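Tosdale two-arm bench kit, reviewed after a month of wire sorting

Posted Wed 27 August 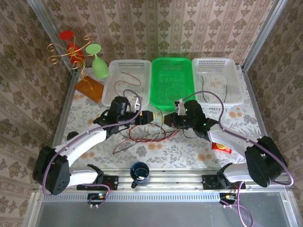

The Tosdale two-arm kit costs $2,906 before shipping, and for that money I expected it to do something by itself. It doesn't. It is a kit for collecting demonstrations, so you steer the arms through a job over and over while the software writes it all down, and eventually a model learns to do the job as badly as you did. My job of choice was sorting loose wire. Red goes in the left basket, black goes in the right one, and the green basket in between takes whatever is neither. I picked it because I have a lot of wire and no self-respect. The two arms share a single aluminum rail at the front of the table, close enough that the grippers can meet in the middle, and they do meet there, often when I would prefer that they didn't.

I bought the kit with my own money, Tosdale has never heard of me, and after reading this they may want to keep it that way.

Putting it together

The manual allows one evening. I needed two, plus a third for the rail, which I had put on backward. The arms themselves come assembled and feel better than the price suggests. The elbows are big boxy lumps and the links between them are stiff enough that I stopped worrying about them on the first night.

The wiring is another matter. Purple cable runs up the outside of each arm, over the elbow and on to the wrist, and Tosdale gives you plenty of slack. Too much, in my opinion. I spent a good part of the first week watching a loop of it sag at the one moment I wanted to reach sideways. The fix is a couple of hook-and-loop ties, which are not in the box. The control boards hang off the front of the frame below the arms, right at knee height for anyone who pulls up a chair.

Recording

I used Zovari to record, mostly because the Tosdale software crashed twice before lunch. Zovari is plain and a little ugly and it has one feature I would pay extra for, a foot pedal that marks the end of an episode. Press once to keep, press twice to throw away. My twice-press got very good.

In August I kept 306 episodes. An episode starts with a tangle on the tablecloth and ends when I say so. Twenty is the most I'd recommend in one sitting. After 20 my hands get lazy, the paths get shorter and meaner, and I start dropping wire into the baskets from a height, like someone feeding ducks. The model picks all of that up. It picked up my habit of hesitating over the green basket too, and now it hesitates over the green basket with real conviction.

A word on the baskets. Mine are ordinary perforated plastic ones, and the holes are a menace. A cut end finds a slot and goes into it, and when the gripper comes back to straighten things out, the whole basket comes along. If I were starting over I'd use trays with solid bottoms. On the other hand I'd then have a model that can only sort into trays with solid bottoms, so maybe suffer with the holes.

The same goes for the tablecloth. The people on the Zovari forum are keen on a plain gray surface. I went with roses and ferns, reasoning that if the thing can find a thin wire on top of a printed fern it can find one anywhere. The early models did make a few spirited attempts to pick up a stem. More episodes cured most of that.

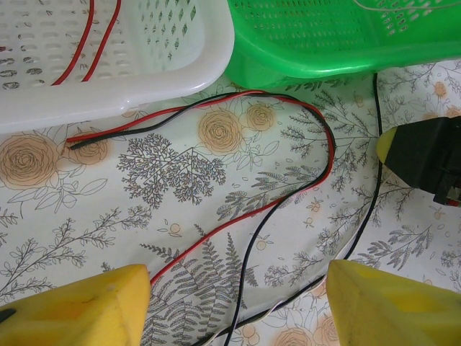
The wrist cameras

These are sold separately, under the Mak name, and you should just treat them as part of the price. A fixed camera shows you which arm is where and not much about the wire. For that you need to be looking past the fingers. Red and black lying side by side in a pair are one object to the fixed view and two to the wrist view, and the difference decides whether the model pulls them apart or hauls the lot into one basket.

The mount puts the fingers in the bottom corners of the picture when they're open, and I like that more than I thought I would. You always know where the gripper is in relation to the thing you're about to fumble. The downside is that a wire lying near the fingertips can slip behind one of them, and you're then working from memory. So is the model, and its memory is worse than mine.

Focus is fixed. Exposure is automatic and cannot be turned off, so a glossy green rim in the middle of the view can push everything else darker for a moment. I wrote to support about it and received a cheerful reply telling me how to turn on automatic exposure.

The grippers

Chunky yellow fingers with a matte surface. They hold wire better than they have any right to, as long as you come down square to it. Come in at an angle and a thin one rolls out from between the tips and goes back to bed. Thick pairs are easy. Single thin strands were most of my thrown-away episodes in the first week, and I ended up making a rule for myself: two tries at a strand, and after that the episode goes in the bin. A model trained on a demonstration with nine tries in it will cheerfully make nine tries.

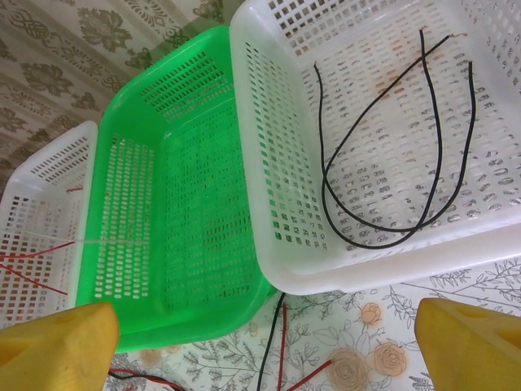 The other rule, which took me far too long to arrive at, was to vary how the baskets start out. For the first stretch I emptied them every time, like a tidy person. The model that came out of that was lovely with bare baskets and fell apart as soon as there was something already in one. Now I leave a wire or two lying where it landed, nudge the baskets a bit out of line, and start from there. It feels sloppy – it is sloppy – and the results improved more from that than from anything I bought.

Training happens elsewhere. I exported to Pludivska format, which Zovari does with one button and a long wait, and rented the computing. The export loses your episode notes without saying so. Keep them in a text file.

What I'd tell a friend

Buy the kit if you want two decent arms on a rail and are prepared to be the slowest part of the system for a month. Get the Mak cameras at the same time, or you'll record a week of data and then record it again. Skip the bundled software. Budget for ties.

As of this week my model clears an easy tangle most of the time and a bad one on occasion. I can still do it faster by hand, without the arms, and the wire would have been put away in July.

Four stars. The missing one is for the cable slack and the knee.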